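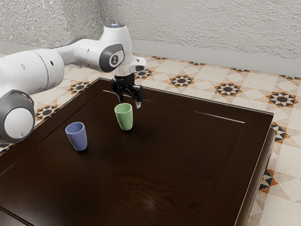 Simulated cup task, gripper open over the green cup

Subject: Re: [robots-users] Anyone go to the Wimunix open day?

On the list, someone wrote:
> Did anybody make it to the open day at Wimunix in January? I had to
> skip it. Mostly wondering if the cup demo was worth the drive, and
> whether they ran it on real hardware or only in the simulator.

I went! It's 230 miles each way for me and I'd do it again, though maybe not in one day.

Short answer to your second question: both, but the simulator got most of the time. They had it up on the big screen in the front room, white arm, two cups (a green one and a bluish one) on a dark wood table, and a very loud tiled floor. I asked about the floor and they said they swap the room textures between runs, so you get whatever comes up. The shiny table top is in there on purpose too - reflections were giving their vision code a hard time last year.

The task is simple enough: you type in which cup you want, and the arm goes and gets it. They let us take turns at the keyboard, up to 30 people in the morning group, so there was a bit of a line. I picked the blue one and it bumped the rim on the way down, then got it on the second try. The person after me asked for the green one and it went fine.

The planner is Prusach, same as what a lot of us here run, but with their own grasp scoring on top. They've logged 2654 simulated runs with this setup and want to release 800 of them, no word on the license yet. I did ask.

The real arm was in the back and only ran after lunch. Slower, and much noisier than I expected!

Did anyone catch the Skason talk at 3:00? I had to leave before it started and would love some notes.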